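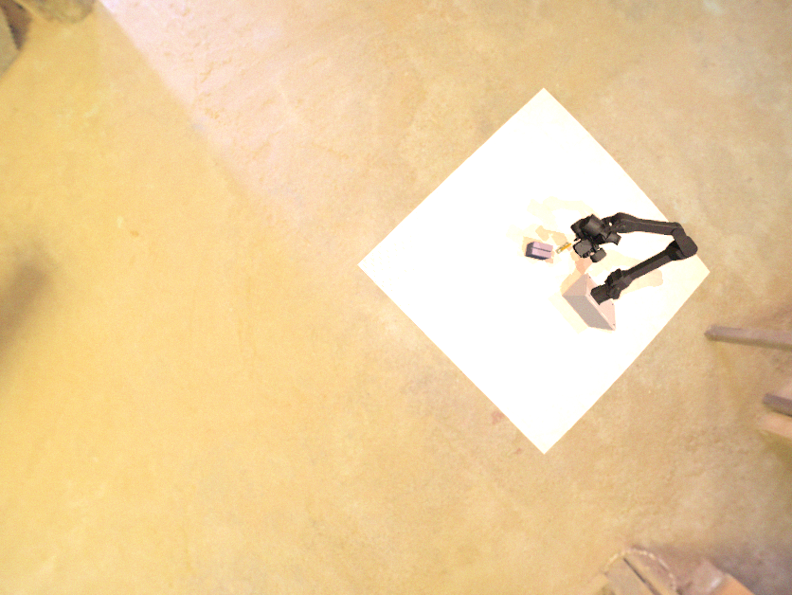 Chapter 4
What the Quote Leaves Out

Most first-time buyers of a robot arm begin with the arm. They compare reach, payload and price, pick a winner, and then ask the plant manager where to put it. By then the expensive decisions have been made by accident.

This chapter takes the opposite order. It starts with the floor, the power, the parts and the people, and gets to the arm on the last few pages. If you already have a quote on your desk, put it in a drawer until you have done the worksheet in Section 4.3.

A simulation is often the first thing a seller will show you. In the one that opens this chapter, a black jointed arm stands on a block with a few small objects near its gripper, on a bright white mat laid over worn concrete. Wooden boards and part of a pallet or crate sit off to the side. It is a fair tool for asking whether an arm can reach a spot. It will not tell you who sweeps the floor, how the parts get to the mat, or what happens when one of them arrives upside down. Treat any cycle time taken from a simulation as a claim that has yet to be tested with your own parts.

Consider Hirnora, a maker of door hardware. In December its managers approved a cell built around a Drumalov arm. The seller's model showed 800 parts a shift. The budget covered the arm, the gripper and 2 days of training. It had no line for guarding, for the fixture that holds the part, or for the 17 days the old line would stand idle during the change. Adjoa Eshun, then the production engineer, asked for those numbers before signing and was told they would be "worked out on site." They were, and Hirnora paid for them out of the maintenance fund.

How large is the gap between the quoted price and the real one? Be wary of anyone who gives you a single answer. At Hirnora, the extras came to 40 percent of the quote. At Coutinho, a smaller shop with a simpler job, they were minor, mostly because the shop already owned a good fixture and had an electrician on staff. A rule of thumb drawn from either case would have misled the other.

By the end of the chapter you should be able to read a quote line by line, mark what is missing, and decide whether a job is worth automating at all. Some are not. The Voston case in Section 4.6 ends with no purchase, and we count it among the better decisions in this book.

4.1 Start with the job

Write down the task as it is done today, by the person who does it. Include the parts they throw aside.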